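Bedding and Soft Furnishings Assistant (part-time), Kurker House, Skendongate

Could you make a bed look as though someone kind had been in the room? We are looking for a part-time assistant to join our small housekeeping team at Kurker House, and we would dearly love to hear from people who enjoy blankets, cushions and the quiet satisfaction of a well-folded corner.

Kurker House is a guest house of 17 rooms at the top end of Skendongate, a short walk from the Vorkville bus. Our guests come for all sorts of reasons. Some are walking the valley, some are visiting family at the hospital, and a good many are simply tired and want two nights of peace and a decent breakfast. We have never gone in for plain white everything. Our rooms are furnished with sofas, sofa beds and proper armchairs, and over the years we have gathered a large and slightly unruly collection of throws, blankets and pillows to go on them. Looking after that collection has become a job in its own right, and it is the job we are advertising now.

You would be working 15 hours a week, spread over mornings, starting at half past nine once the first guests have gone down to eat. A typical morning means going from room to room, shaking out and refolding the blankets, putting pillows and cushions back where they belong, checking for loose threads and pulled seams, and taking anything that needs a wash down to the laundry. The linen itself (sheets, pillowcases, towels) is changed by the rest of the team, so you can give your attention to the layers on top.

We like pattern and we like it in quantity. An orange leopard-print blanket over a cream one with brown and tan fern or feather motifs, with a green-and-white checked pillow against the sofa back, is very much our sort of thing, and we'd want you to be cheerful about putting such things together.
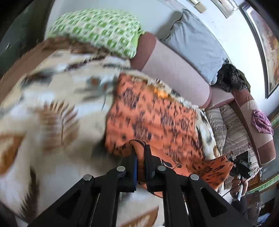
Do I need hotel experience?
Experience is welcome but we don't ask for it. If you have kept a house, helped in a care home or charity shop, or just always been the one who folds the blankets at home, please do apply, and we will teach you our way of doing things during your first fortnight.

What matters more to us is that you are steady, careful and pleasant to meet on the stairs. You will need to be comfortable lifting armfuls of bedding and managing two flights, as the lift is small and usually has a breakfast trolley in it. A bit of hand sewing would be very handy for hems and buttons, though we can show you the basics. Please tell us if you have allergies to wool or feathers, so that we can talk about which rooms would suit you.

In return we offer a fair hourly rate (we'll send the current figure with the application form), paid holiday, a hot lunch on working days, and the use of the staff garden, which gets the sun until about three. There is free parking behind the house, but it fills up early. Fu, the tea room next door, very kindly gives our staff a discount on cakes!

To apply, write us a letter or an email telling us a little about yourself and which mornings you could manage. A page is plenty. You are also welcome to call in at the front desk between two and four in the afternoon and ask for a form. We hope to meet people for an informal chat and a look round in January, with the successful person starting as soon after that as suits them.

Kurker House, Skendongate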